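About us

Gotalell is a small testing workshop. We try out grippers, arms, wrist cameras and controllers for firms that want to know what will suit their own line before they pay for it. We do not sell any of the equipment we test and we take no commission from those who do.

Godelieve Vandenberghe and Hạnh Phan started the workshop after leaving a packaging company, where they had spent a long winter swapping fingers on an arm that kept dropping jars. Napaporn Wiriya joined the following May to look after controllers and software. Ratree Kamolrat runs the bench and Fongchan Chaiyaporn deals with customers, quotes and bookings.
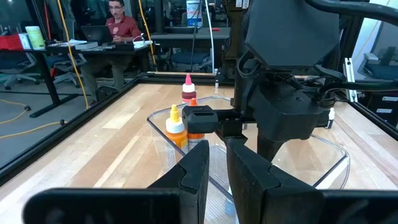 Finger shape takes up more of our week than anything else. Customers tend to ask first about payload and speed, and those are easy to look up. What is harder to find out is how a jaw behaves among things standing close together. We do a lot of this work with plastic squeeze bottles in a clear bin, their nozzle caps pointing up, with toothed black jaws coming in from above and a second arm reaching into the same area. A pointed cap gives a finger very little to hold, and a bottle standing partly behind another leaves little space for the tip. We run the same layout with each set of fingers and write down every miss, slip and knock.

A standard comparison covers 2 grippers and 200 picks each. Longer wear tests go to 4,000 cycles. If a test has to stop early we report the number it reached, as with the Plirkeo fingers that we took off at 1,769 when a pad came loose. Plirkeo has since changed the adhesive and we have a new set booked in.

Cameras are tested on the wrist and on a fixed post, under the same lighting. For controllers we mostly look at set-up time, error messages and what happens after an emergency stop. We keep an Aro controller and a Srisuk controller set up all year so that new units can be compared with something we know well.

Reports are sent as a PDF with the raw logs. They belong to the customer, and we publish results only with written permission.

Visits are by appointment. Please send samples of your product with the packaging you really use, including lids and labels.

Page last updated 26 Dec 2024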